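Facilities Helpdesk, Rornton House
Ticket 116: Toaster oven, refreshment table
Reported by: Inês Patrício
Assigned to: Villads Holst
Priority: 4
Status: Awaiting part

Fault reported
The toaster oven on the refreshment table does not hold its heat. Bread placed on the rack for the full setting on the dial is browned at the back and pale at the front. The user also reports that the door must be pressed firmly before it will stay shut. The fault was first noticed in May.

Initial checks
The oven was switched off at the wall and left to cool before inspection. The door was lowered fully and the rack drawn forward over it. The rack runs freely and is not bent. The crumb tray was removed, washed and dried. No burn marks were found on the power cord or the plug.
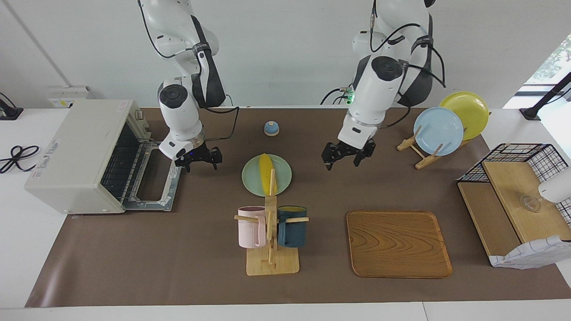 A test was then carried out with the oven empty. It reached the set temperature in 4 minutes but lost heat steadily from the upper edge of the door. The left hinge was found to be slack, leaving a narrow gap when the door is closed. Tightening the screw improved the fit for a short time only. The hinge spring is considered worn and should be replaced.

Action taken
A replacement spring has been ordered from Lorent. The supplier has confirmed that the part is in stock.

Advice to users
Until the repair is complete, the oven must not be used. Plates should not be rested on the open door, as the additional weight will strain the hinge further. Mugs are to be returned to the mug tree after washing, and the call bell is to remain on the table.

Update, 14:20
Ms Patrício asked whether the oven could be used for short periods under supervision. This request was declined. Staff may use the oven in the Niria meeting room in the meantime.

Next step
V. Holst to fit the spring on delivery and repeat the heat test before the ticket is closed.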